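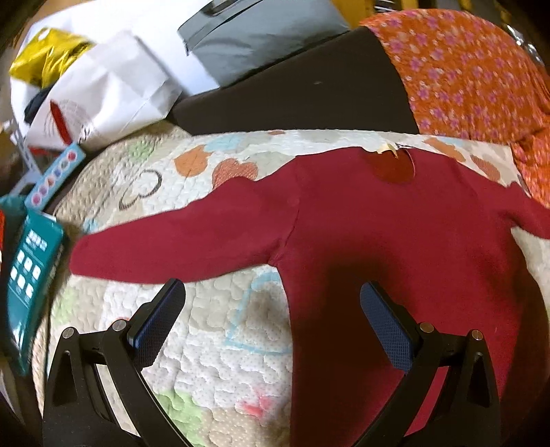
Pritalix handheld, textured blue pads fitted, over a red long-sleeved top laid out flat.

Pritalix Pad and Pivot Service Kit

For the Pritalix two-finger handheld gripper, and for anyone who has asked one to pick up a shirt and watched it polish the shirt instead.

Pads wear. They wear politely, a little at a time, so the first sign is usually an operator blaming the fabric. If your gripper manages a box but slides off a sleeve, look at the grid on the pad face before you write a stern note about cotton. Once the grid has gone shiny in the middle, the pad is finished, and cleaning will give you a very clean finished pad.

In the kit
Blue textured pads, 6
Silver pivot pins, 6
Tube of dry-film lubricant
Pin punch
Printed card with the steps below, in type you can read at arm's length

Part number 770. Fits black linkages only. The older gray Killonach linkages take a fatter pin, and no amount of encouragement from a hammer will change this.

Changing the pads
Power off and pull the battery. Open the fingers by hand until they stop. Slide a thumbnail under the lower edge of the pad and peel upward; a stubborn one will come after a minute with a hair dryer. Wipe the seat with alcohol and let it dry. Press the new pad on from the bottom, grid facing in, and hold it while you count to whatever feels excessive.

Always change both sides. A new pad facing an old one pulls cloth sideways, and you will spend an afternoon recalibrating something that was fine.

Checking the pivots
Close the fingers gently and wiggle each tip. A trace of play is normal. If it clicks, drive the pin out from the back, look for a worn band, and replace it. Use lubricant on the pin only. Lubricant on the pad turns the gripper into a very expensive pair of salad tongs.

Lint collects in the long openings of the linkage arms – more than you would think, especially after fleece. A soft brush clears it. Compressed air also clears it, mostly into the pivots.

After service
Run the open-close routine from the Murín setup menu, then try a long-sleeved top on a quilt or another soft surface. Hard tables flatter a gripper. Pinch at the sleeve edge, lift, and set it down. If the cloth slips, reseat the pads before touching the force setting.

Ordering
Kits ship from Brulldale in 2 working days. Loose pads go back in stock in October; pins are sold only in the kit, for reasons our stock system understands better than we do. Questions about fit go to Yuxi Tang on the service desk, who would like the serial number in your first message and not your fourth.

Page updated Sep 11, 2024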